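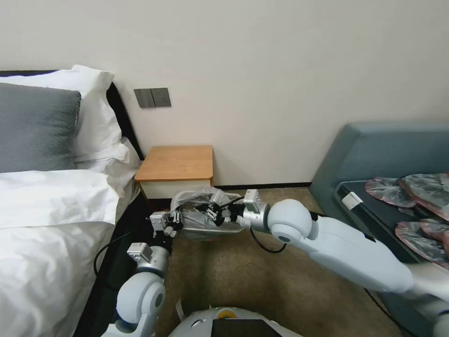
The Slow Way to Drullanville

The night train from Prondville leaves at ten in the evening and takes the long way around the lake. By car you need two hours. The train needs most of the night, and still people buy the ticket.

I took it first in March, when the road was closed by snow, and I have taken it many times after. The line is 324 kilometers long and has 34 stations, but the train does not stop in all of them. Some are only a lamp and a bench. In Rosser it waits long enough that you can get out, walk to the end of the platform and buy tea from the window of the station house. The tea is too sweet. I always buy it.

What I like is the hour after Rosser, when the talking in the car becomes quiet and the heating makes small noises under the seats. The windows show only your own face. Then comes the bridge at Tudia — you hear it before you know where you are — and on the other side the land is flat and the train goes faster.

Drullanville lives from this train more than it admits. The town had once over 400 beds for travelers, most of them in family houses near the station, where the owner waited at the door with a list. Now there are fewer places, and they are more comfortable. You can ask for an early room when you book, and it is worth the small extra money, for at six in the morning the cafes are still closed and the wind from the lake is cold.

If you arrive hungry, go behind the market hall. The bakery there sells from the back door before it opens the front one. Ask for the flat bread with onion and eat it while you walk down to the water. The first boats are usually already out, and the train stands in the station until evening, with all its doors open.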